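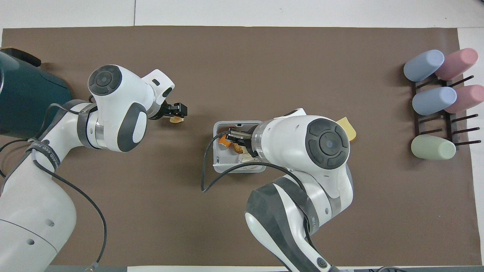 *A small piece of pale yellow food on brown paper.*

# The Crunch Tax

The chips at the Lorente counter in Vuvside come in a paper cone, and the cone costs $11. I asked what made them different from the bag at the gas station. "They're hand-finished," the man said, and went back to his phone.

I have been hearing that phrase a lot. Small-batch snacks have taken over a whole aisle of my grocery store, and the packages all tell the same story. There's a family, or at least a drawing of one. There's a kettle. There's a field somewhere with good soil. What there usually isn't is any word on who fried the thing, or when.

So in January I started buying them and keeping the receipts. I ate my way through 10 brands, most of them sold within a short drive of my apartment, and I wrote to every company with the same question: what does "small batch" mean to you, in pounds?

Four wrote back. Oter, which makes a rosemary chip I like more than I want to, told me a batch was "as much as feels right." Vuken gave me a number, 2,000 pounds, and seemed pleased with it. That's a small batch if you are used to thinking about gravel. Lorente sent a coupon. The last asked me to take them off my mailing list, and I don't have one.

None of this is against any rule I could find. The words on the front of the bag are mood music. The words on the back are where the facts live, and the backs of these bags are dull reading: potatoes, oil, salt. The gas station bag says the same, in the same order.

Price is supposed to settle it. You pay more, so somebody must have taken more care. I tried that idea out on my neighbors with plain bowls and no labels. The favorite was a store brand. Oter came second. The $11 cone had gone soft on the drive home, and I'll admit that wasn't a fair fight, though for $11 I'd expect a chip to survive a trip across town.

Fans of the fancy stuff will say I'm missing the point, that the thicker cut holds up in dip and the darker fry has more flavor. Some of that is true. Vuken's chip could lift a brick. But thickness is a setting on a slicer, and a longer fry is a few more minutes of heat. Neither one explains a bag that costs three times as much and holds 200 grams, with a lot of air on top.

I still buy the rosemary ones. I wait until they're marked down, and I've stopped reading the front.

*Posted 8/26/25*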